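Ponura Robotics Forum > Student Projects > Imitation Learning

Thread: Mouse pick-and-place, how strict should episode rejection be?

cernon_lab
Posted January 10, 2024

Second-year project course, group of seven. The task is picking a computer mouse off a mouse pad and putting it back down inside a target zone, demonstrated with hand-held grippers. We have 448 episodes recorded and the report is due at the end of January. Gülizar Karaca supervises and wants a written rejection rule before we train anything.

Current draft of the rule: reject if the fiducial on either finger is undetected for more than 48 consecutive frames, reject if the object leaves the pad, reject if the release happens outside the zone. Applied as written, it removes nearly a third of the set. Most of the loss comes from the first condition. I think the threshold is too tight and would like opinions from groups that have been through this.
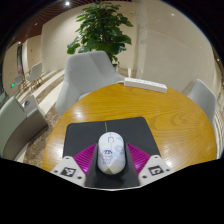
Finger width is computed from the two tags, so losing one tag means losing the gripper opening for that stretch. We interpolate short gaps linearly. With the mouse held upright between the pads and one square marker showing on each finger, both tags are normally detected and the width estimate is stable. The gaps occur mostly during the approach, when people rotate the wrist quickly and motion blur takes over. My position is that the opening hardly changes during approach, so interpolation there is harmless and the threshold could be doubled.

palmagrad
Disagree on doubling it. "Hardly changes" is an assumption about your operators. In our set two people pre-closed the fingers during approach and everyone else kept them fully open until contact. If the tags drop out in that phase you can't tell which behavior you have, and the interpolation will produce a slow closing ramp that no operator performed. The policy learns the ramp.

Plot width against time for the rejected episodes and check the values on both sides of each gap. If they match within tolerance, keep the episode. If they differ, drop it regardless of gap length.

cernon_lab
That would recover a good part of it. What tolerance did you use?

palmagrad
2 mm. Our pads are softer than average, so anything finer was noise.

h_tasdemir
I would look at the lighting before touching the threshold. A polished tabletop under ceiling lights gives you specular patches that move as the camera moves. When one of them passes near a tag, auto exposure reacts and the white cells bleed into the black ones. Lock exposure and gain, and record ten test episodes. If the dropouts decrease, the rule is fine and the recording setup needs the correction.

Which detector settings are you running? The default adaptive threshold window is poor for tags this close to a wide-angle lens.

cernon_lab
Default settings, auto exposure. I will rerun detection on the stored video with a larger window first, as that costs nothing. Locked exposure has to wait until we have the table again.

nenholm_ee
Separate issue. Why is the start state so uniform? If every episode begins with the mouse centered on the pad and the pad square to the operator, 448 episodes is a lot of repetition of one thing. We made this mistake last year. Success on the training layout was good and it collapsed as soon as the pad was turned.

cernon_lab
The pad is not fixed. We shift it and rotate it by hand between blocks. Example of an open-finger view with the pad off to one side:
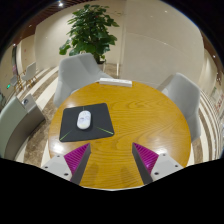 Fingers open, pad to the left and slightly askew, mouse near the center of the pad.

nenholm_ee
Better than I assumed. The mouse is still near the middle of the pad, though. Pad pose and mouse-on-pad pose should vary independently, otherwise the network can localize the pad and ignore the mouse. A dark rectangle is a much easier feature than a glossy white shell.

h_tasdemir
Agree with the principle, but be careful how far you push it. The release zone is defined relative to the pad. If the start pose goes right to the edge of the pad, the draft rule ("reject if the object leaves the pad") will reject valid grasps where the shell overhangs for a few frames. Rewrite that condition to apply only at release.

palmagrad
I'd remove it entirely. Off-pad recoveries are useful data. An operator who nudges the mouse off the pad and still finishes the task has demonstrated something the policy will need.

h_tasdemir
Useful if there are many of them. A handful of recoveries with inconsistent strategies mostly adds variance. Tag them, train with and without, report both.

cernon_lab
Revised draft, going to Gülizar tomorrow:

1. Re-run tag detection with the larger window.
2. Keep an episode if the width before and after each gap agrees within 2 mm. Reject otherwise.
3. Object position checked only at release.
4. Off-pad recoveries kept in a separate split.
5. New block of episodes with mouse position on the pad varied independently, exposure locked.

I still think the gap length should have some upper limit, so 48 frames stays as a warning flag and those get reviewed by hand.

palmagrad
Fine with everything except the manual review. Two reviewers will give you two different datasets. Have both review the same subset first and report agreement.

h_tasdemir
Item 5 should note the exposure value in the metadata. You will want it when you compare the blocks.

— Hüsnü Taşdemir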